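About Gamimora

Gamimora is a lending and reuse library for household goods and children's toys. It was established in Istport by Esther Gachanja and Lorena Sepúlveda, who had worked together for many years in family support and had seen how often good things were thrown away in one street while they were needed in the next. The library now holds 1,035 catalogued items and serves up to 600 households in the town and the surrounding villages.

Our purpose is to keep useful things in use. Members may borrow toys, games, kitchenware and small items for the home, and may return them when they are no longer wanted. A loan lasts 24 days and may be renewed at the desk or by telephone, provided that no other member has asked for the item.

Everything we lend has been given to us. Donations are received at our premises in Tapia Lane on Saturday mornings. Each item is cleaned, checked for damage and missing parts, and entered in the catalogue before it goes out on loan. Soft toys are washed separately and inspected at the seams. Goods which we cannot lend are passed to Steva, our partner workshop, for repair or recycling.

New donations wait in the sorting room, on open wire shelving. The units are on casters and can be wheeled aside when the floor is cleaned. Toys and household goods share the same shelves at this stage - they are separated only when they are catalogued - and plush animals are regularly to be found one shelf above the cardboard boxes and bowls.

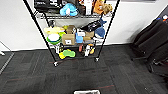
May I donate a toy without its original box?
The original box is not required. Please place any loose pieces in a bag or envelope and write the name of the toy on it, so that the parts can be kept together during sorting.

The lending room is at the front of the building and is open to members and visitors alike. Toys are arranged by age group, and household items by the room in which they are generally used. Larger goods are kept in the rear store and may be viewed on request.

Gamimora is governed by a board of 7 trustees, elected by the membership each January. Esther Gachanja serves as Director and is responsible for membership and partnerships. Lorena Sepúlveda is Head of Collections and oversees the sorting room, the catalogue and the safety checks.

Schools, nurseries and childminders may join under a group membership, with a longer loan period agreed in advance. Enquiries should be addressed to the membership desk in Tapia Lane.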